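Belthorpe Shore Anglers forum > Fish & Conservation > Tagging bass, is any of it worth doing?

11 replies

gullrock_ted
I've had the leaflet through about the Plaltus tagging scheme, same as most of you I expect. They want us to tag bass and smoothhound off the beach, fill in a card and post it back. They say 4000 fish have been tagged so far and it's "already changing what we know". Changing it how? I've read the thing twice and there isn't one finding in it. Has anyone here had a recapture, or even met someone who has?

mudlark
I did a season of it. Tagged 18 hounds and heard back on none of them. I didn't expect to, hounds go a long way and most of the boats that catch them aren't going to stop and read a bit of plastic. It's still data if a fish isn't seen again.

gullrock_ted
Is it though? A fish not seen again could be dead, could be in Biscay, could have shed the tag on the first rock it met. You can't tell which from an empty column.

mudlark
You can if you know the shedding rate. That's why they double tag some of them.

gullrock_ted
And do they? It isn't in the leaflet.

Saltfleet Sue
They do, or at least they did when I went to the talk at the Belthorpe sailing club in February. One tag either side of the dorsal on a portion of the fish, then you see how many come back with only one. I asked what the figure was and got told it was "being worked on". Make of that what you will.

I'm not against it. I just think if you ask people to stand in the surf at 2 in the morning with a tagging needle you owe them a page of results now and then.

peelerman
My worry is the fish. I've seen lads hold a bass up by the jaw for a photo, put it down on dry shingle, go looking for the needle, drop the needle, find the card's blown away. That's a good few minutes out of the water for a number that might never be read. If you can't do it quickly, leave it alone and put the fish back.

mudlark
Agreed on that. Practise at home first. I did mine on a bit of old foam on the table before I ever went near a live one.

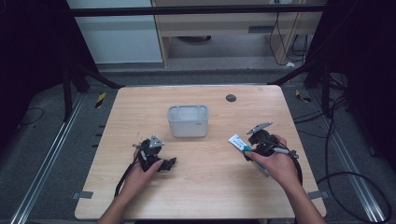 Re: Tagging bass, which tags?

kelpie_7
Splitting this off because there's a practical side. Plaltus send out the plain dart tags. Ramanauskas do one with a bigger barb and it's meant to stay in better. Has anybody compared them?

peelerman
A bigger barb is a bigger hole. I'd want to see what the wound looks like after a few months before I called that better. The firm selling the tag isn't the one I'd ask.

kelpie_7
Fair, but you could say that of any tackle. I've put 7 in and they all swam off strongly.

peelerman
They all swim off strongly. It's what they do an hour later that matters and you're not there for it.

gullrock_ted
This is my whole point really. "Swam off strongly" goes down on the card as a good release and then somebody in an office counts it as a live fish.

Saltfleet Sue
The card does have a box for condition, to be fair to them. Excellent, good, fair, poor. I've never seen anyone tick poor.

mudlark
I've ticked poor. Deep hooked hound, bled a bit. I didn't tag it, which the instructions say, so I suppose it doesn't count towards anything.

gullrock_ted
Then the sample's only healthy fish. I hope somebody is allowing for it.

kelpie_7
Has anyone tried Listesura for logging them? It's the app, you put in length, mark and time and it sends it off so there's no card to lose. My question is whether it shows your mark to everyone. I'm not giving away a mark I've fished for years for the sake of a dot on a map.

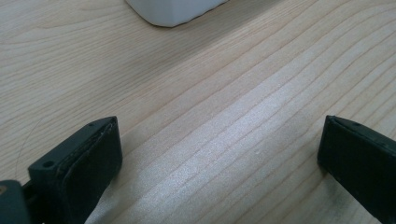
Bare wood, plenty of shine on it

Saltfleet Sue
I've got it. It says positions are blurred but it doesn't say by how much, and on my phone I could zoom in until it was plainly the second groyne. I went back to the paper cards. Slower, but I know where they go.

mudlark
You can put in just the beach name and leave the pin off. It nags you but it does let you save.

peelerman
Measure to the fork or the tip, by the way? The app says tip and the leaflet says fork. If half of us are doing one and half the other then the growth figures are rubbish from the start.

gullrock_ted
Fork on mine as well. I'll write to Plaltus and ask that, and the shedding rate, and whether any of the 4000 have been seen again. If I get a proper answer I'll post it here and I might even send off for a kit.

Saltfleet Sue
Ask them about the double tagging too – whether it's still going, and on which species. And put your return address on it, they lost my last one.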